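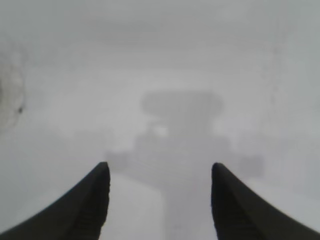 Dark shapes against pale grey

Sokdale Walls and Stiles: progress report to the Steltora Fund, November

Hello again, and thank you for being so patient about the late paperwork. I know this was meant to reach you before the clocks changed. We lost most of a fortnight to rain and I kept thinking I'd have something better to tell you if I waited – well, now I have!

The big news is that the wall along Plolberg Lane is up. All 580 metres of it, including the awful stretch by the beck where the footings had sunk and the whole lot was leaning into the road. We took that bit right down to the ground and started again with wider foundation stones (the farmer let us have a heap of them from behind his lambing shed, so that cost us nothing but sore backs).

The coping stones aren't finished at the top end. A few of the old ones had split and we'd rather wait for a decent match than use the sawn stuff, which looks dreadful next to the rest.

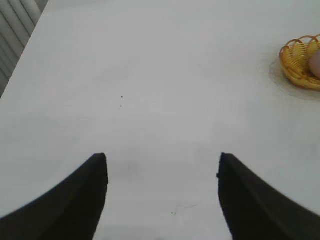
White tabletop, with a black finger on either side

Money. You gave us 4,000 pounds and we have spent 3,000. Most of that went on the waller's day rate and on stone brought over from Srour quarry, plus hire of the little dumper, which broke down and was swapped for a bigger one at the same price. I've put the receipts in the usual envelope. One is very faded, so I've written the total on the back in biro.

What's left is for the stiles and the signposts. I did ask in my last letter whether we could move some of it to gravel for the gateway, and I still need a yes or no on that, please. It's a bog up there and people are walking round it and treading down the verge. 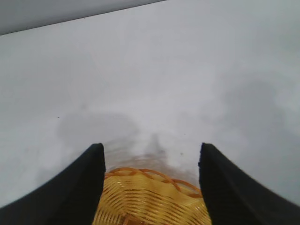
Hilary Penfold
Project Lead, Sokdale Walls and Stiles

The training days went better than I'd dared hope. We ran 2 over the summer and both were full, with a waiting list for the second. Several people came back afterwards to help on the lane, and a couple of them are now quicker at picking out hearting than I am. I'd like to run another in spring if the waller can spare the time.

Less good: the step stile at the bottom of the lane. The council's footpath people want a gate there instead, which I quite understand, but it means a new drawing and another wait. I've chased it and will chase it again after Christmas. 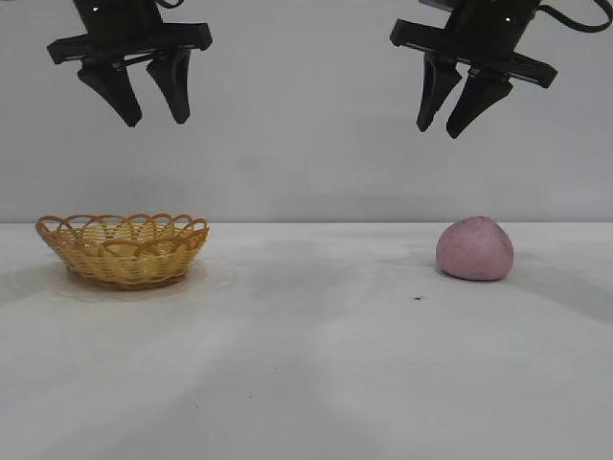 What happens next

Coping first, as soon as the stone turns up. Then the signposts, which are cut and oiled and sitting in my garage. Lime and frost don't mix, so the pillar by the chapel will have to wait until the weather warms up. You'll get the final report from me once the stile is sorted, and do come and walk the lane with us in the meantime – bring boots.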